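How I Finally Got My Sourdough Starter Through a Two-Week Trip

I have killed three starters. One went moldy, one got cooked on top of the fridge, and one I simply forgot about until it had turned into something like roofing cement. So when I booked a trip to Plaltthorpe for September I figured I'd better learn how to dry the thing and bring it back. It's so easy! I'm a little annoyed I waited this long.

What you need: an active starter, parchment paper, a spatula, a clean jar with a lid, and a kitchen scale. Mine is an old Trilline that only turns on if you press the corner, and it's fine.

Step 1. Feed it and wait for the peak

Feed your starter the way you normally do and let it get good and bubbly. Mine peaks in 6 hours if the kitchen is warm, longer if it isn't. You want to catch it when the top is domed and hasn't started sinking yet. While you're waiting, clear off the biggest flat surface you've got and wipe it down, and let it dry all the way, or your parchment will stick and wrinkle (ask me how I know).

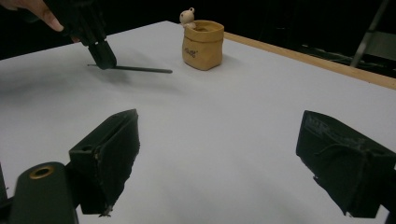 Step 2. Spread it thin

Lay out the parchment and scoop the starter onto it. I used 145 grams and it covered two sheets. Push it out with the spatula until you can almost see the paper through it. Thick spots stay gummy in the middle for days, and gummy is where mold gets going. Keep a spoonful of the live stuff back in its jar in case you drop the whole sheet on the floor.

Step 3. Leave it alone

Set the sheets somewhere with a bit of air moving and lay a second piece of parchment loosely over the top to keep the dust off. Skip the oven, even with just the light on. That's how I lost number two. It takes a day or two, and it's ready when it snaps like a cracker and peels away clean. If a piece bends, give it another night. 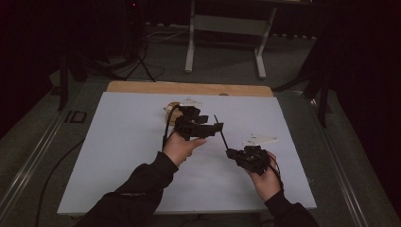 So-ying Ng: I do this too, but I flip the pieces over once they start to lift. The underside always dries last for me, and I live somewhere humid, so without the flip it never really gets crisp.

Good tip, and I've added the flip to my own routine. It cut most of a night off the last batch.

Step 4. Crumble and store

Break the sheets up with your hands. You can run them through a blender if you like powder, but flakes work just as well and there's less to wash. Put them in the jar, close it tight, and write the month on the lid. Mine lives in the cupboard behind the rice.

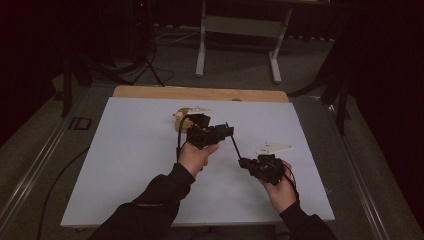
I also mailed a little bag of flakes to my sister, and hers came back to life faster than mine did, which I'm trying to be gracious about.

Step 5. Wake it up

Stir a tablespoon of flakes into two tablespoons of lukewarm water and let them soften for a few hours. Then add a tablespoon of flour, stir again, and cover it loosely. Feed it once a day with equal weights of flour and water, tossing some out as you go. You might see nothing at all on day two. Keep feeding it. Mine doubled on day four, and I baked with it the morning after that.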